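换季整理,败给了一只篮子

六月一到我就坐不住了。冬天的厚毛衣还压在柜子最外面,夏天的T恤一件一件从底下往外抽,每天早上抽得乱七八糟,出门前还要跪在地上塞回去。忍了两个星期,终于决定:整!全部拿出来,重新来!

说是整理衣柜,其实最后折腾得最久的是篮子。对,就是那种最普通的塑料收纳篮,到处都有卖,大家可能都不会多看一眼的东西。可是我这回真的对它着迷了,不写出来难受。

一、先把东西全倒出来

我的习惯是一次只整一个区域,先全部倒在床上,再慢慢分。毛衣一堆,T恤一堆,袜子和围巾各一堆,还有一堆是“我也不知道这是什么但是不敢扔”。

最后这一堆每年都在变大。今年里面有三条不知道配哪件衣服的腰带,一包Kumiko Hoshino从老家寄来的手帕(太好看了舍不得用),还有一只手套。另外一只去年冬天就没再见过,我还是留着,万一呢。

朋友Halima Iyamu过来帮忙,一进门看见床就笑了,说你这哪是整理,你这是开店。她动作特别快,叠毛衣是三折再对折,站得住,一本书那样竖着放。我学了半天,叠出来的总往一边倒,哈哈。不过叠到后面手感就来了,真的,越叠越上瘾!

二、布盒子退役

以前我用的是布面收纳盒,就是撑开像个小箱子、不用的时候可以压扁的那种。刚买回来漂亮得很,用了两年边都塌了,往外一拉整个变形,里面的东西跟着翻跟头。而且从外面什么都看不见,找一条围巾要拉三个盒子出来。

Kenta Yagi早就劝我换塑料的。他家厨房、阳台、鞋柜全是篮子,我以前还笑他家像仓库。这次去他家吃饭,趁他煮面的时候偷偷把他的柜子研究了一遍,服了。拉出来,推回去,一点都不卡,脏了拿到水龙头底下一冲就好。

回来的路上我就拐进了Wollari,在收纳那排架子前面站了好久好久。

三、挑篮子的快乐

颜色我纠结最久。白的干净,可是我家柜子本来就白,再放白的进去有点像医院。彩色的单个看都可爱,摆一排就吵。最后选了浅灰,淡淡的,一点点偏冷,哑光的面,放毛衣、放毛巾都不抢颜色,我太喜欢这个灰了!

其次是孔。以前完全没想过篮子的孔还有这么多讲究:有的是密密的小方孔,有的是长长的圆头孔,横着竖着都有。密孔的看着整齐,可是洗的时候灰会卡在角落里,要拿旧牙刷一个一个捅。长孔就好冲多了,而且透过去看得见后面的东西,找东西的时候瞄一眼就够了。
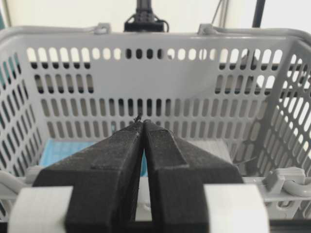
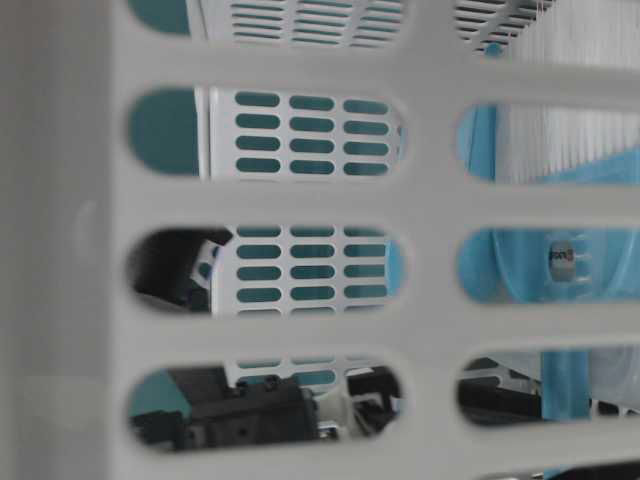

两张都是浅灰色的篮壁,凑近了看那些圆头长孔。

四、怎么放,我试了三遍

第一遍是按季节放,夏天的在上,冬天的在下。听起来很合理吧?结果围巾、薄外套这些不冷不热的东西没地方去,又变成了一堆。

第二遍是按人放,我的归我的,Sota的归Sota的。他的东西少得可怜,篮子里空荡荡,我的塞得往外冒,看着有点不公平,于是我很自然地占了他的篮子。他回家发现以后什么也没说,默默把袜子挪到了书架上。好吧,我承认这一版不太行。

第三遍才顺手:按“什么时候会用到它”来放。早上出门要拿的,放腰的高度;洗完澡要拿的,放靠浴室那边;一年用一次的,统统去最上层。袜子也不再一双双卷成球,对折一下平放进去,袜口不会松。

还有一点是我自己摸索出来的:篮子不要装满!留一掌宽的空,手伸进去才翻得动,不然拿一件带出来三件,前功尽弃。毛衣尤其要松一点,压得太紧,第二年拿出来全是褶子。

五、小东西的问题

孔大的篮子有个缺点,小东西会漏。发夹、备用扣子、衣领里那种小撑片,放进去晃一晃就从孔里掉出来了,我趴在柜子底下捡了两回。后来在篮底垫了一张旧挂历纸,裁得不太直,反正看不见。扣子另外找了个果酱瓶子装,摆在缝纫盒旁边,居然还挺好看。

标签我也贴了,用的是Fukuda的纸胶带,撕一段,拿油性笔写上字,贴在篮子前沿。第一次贴在了有孔的地方,胶带粘不住,过一晚上就翘起来,后来改贴在没有孔的那一块,服服帖帖的。写错了撕掉重来,也不留胶。

Halima看了我的标签笑了好久,她说“其他”这两个字你写了四张。嗯……这个问题留到秋天再解决。

六、花了多久

从下午三点开始,中间吃了一顿晚饭,吵了一次小架(关于那只手套),全部推回柜子的时候已经是夜里十一点多。腰是酸的,可是心情好得不得了,洗完澡还跑回去把柜门打开看了两遍。

清出来的衣服装了两大袋,状况好的我洗干净给了表妹,她刚搬家,正缺在家穿的。旧的布盒子还有一个没塌,Halima拿去给她家猫睡觉了,听说猫只肯睡在盒子旁边的地板上。

下一个目标是洗手台下面那个柜子,我已经三个月没敢打开了。要是你们有收拾水管旁边那种奇怪角落的好办法,留言告诉我呀!我先去量尺寸。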